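Plondodell 7 Stage Monitor
Floor wedge for jazz and small ensemble use

The Plondodell 7 is a passive floor monitor for clubs, festival side stages and rehearsal rooms. It was designed by Vitalii Pavliuk for players who work at low stage volume, where a double bass or brushed snare has to be heard without raising the level of the whole platform. The cabinet has two baffle angles and can be used on either side of a drum kit.

Each unit is supplied with a grille, rubber feet and one speaker lead. Inputs are on both end panels, so a second wedge can be linked from the first. Bi-amping is not supported.
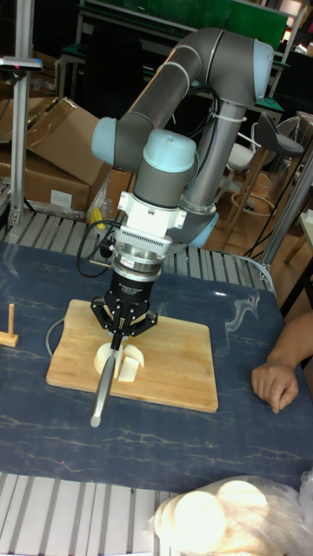

Cable routing deserves some care on a small stage. The lead should leave the wedge on the side away from the player and follow the nearest stand or riser leg to the floor. Fix it at intervals, much as the black cable on the arm is held to its upper link with white ties, and leave a loop wherever a boom or stand has to move. Do not run speaker leads alongside microphone lines for more than a short distance.

Recommended high-pass setting for upright bass is 186 Hz when the bass amplifier is also on stage. With no amplifier, start lower and adjust by ear. Piano needs a separate mix – sharing one with the drummer rarely works.

Price per pair: 2,027, lead included. Hire stock is held at Custville. Allow two working days for collection.

Page revised September 2021

Related items
Ulloa clip microphone for double bass
Drundberg folding music stand
Plondodell padded cover, pair
Speaker lead, spare

7 shares | 2 comments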